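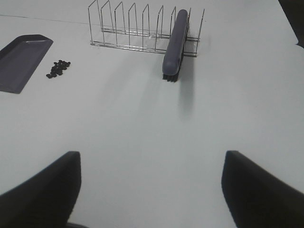 2 min read

Ticket 91 - hand brush won't stay put in wire dish rack
Product: Kevetti dustpan and brush set, grey
Opened by: Amarachi Bassey
Status: open, workaround found

Hello! I bought the Kevetti set in October for the little coffee corner at work (we spill beans, we always have, the Kohlhase grinder has a hopper lid that pops off if you look at it funny). After a few weeks of sweeping up oily bean dust the brush gets a bit grim, so I wash it and stand it in a wire dish rack to dry. And that's where I'm stuck. It leans, it slides down between the wires and it ends up sitting on its own bristles, and now some of them are going sideways.

What I'd like to know is whether there's a right way to park it, or whether the bristles are meant to splay like that and I should stop fussing.

The rack is an ordinary one, chrome wire, meant for plates. I measured the gap between two dividers and got 17 mm, in case that helps.

Update, 10 in the morning

Sabine Stöcker on your help desk wrote back very quickly, thank you Sabine! She asked me to try it with the bristles facing sideways instead of down, and to push the brush further through the wires so the weight sits on the handle. I did that and left it over lunch. Better, I think. It didn't slide, but the frayed side still looks frayed, and the fringe at the far end goes in among the wires, so I'm a bit worried I've swapped one problem for another.

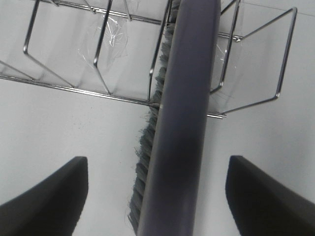 Bristles to the left, far end in among the wires.

She also asked how I wash it. Warm water and a drop of washing-up liquid, then a good shake over the sink. I did once use water straight from the kettle (I know, I know) and Sabine says that could well be what set the bristles off in the first place. So that one may be on me.

Update, mid-afternoon

Tried propping it at an angle across the rack next, head in among the dividers. This is what Birsen Ertürk from the desk opposite had been telling me to do all along - she does hers like that at home and it's never given her any bother. It's certainly the easiest. No fiddling, you just lodge the head in the slots and walk off. The trouble is that the rack is also where the cups go, and a floor brush wedged in among everyone's cups is not going to win me any friends.

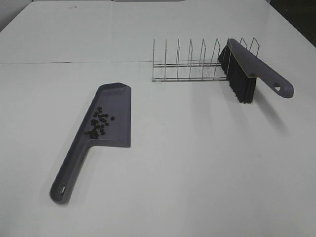
Birsen's answer to that was to keep a second rack for cleaning things only, and we do have an old Buvus one at the back of the cupboard, so I might dig it out. It's got wider gaps too, if I remember right.

One more question while I've got you. The dustpan clips on to the brush handle when they're new, but mine has stopped gripping, so they live apart now. Is the clip supposed to loosen? I'd happily buy just the pan again if you sell it separately, as the brush handle is still in good nick and I like how chunky it is to hold. 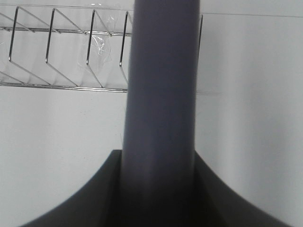 Grey-blue handle with the wire rack behind.

Update, next morning

Left the brush propped like that overnight and it was dry when I came in. Most of the stray bristles have settled, apart from a tuft that I've decided to live with. Sabine suggested combing them through with an old fork while they're damp, so I'll do that after the next wash and report back.

Please keep the ticket open until I hear about the dustpan clip. I'm at my desk until 2 if anyone wants to ring.

Amarachi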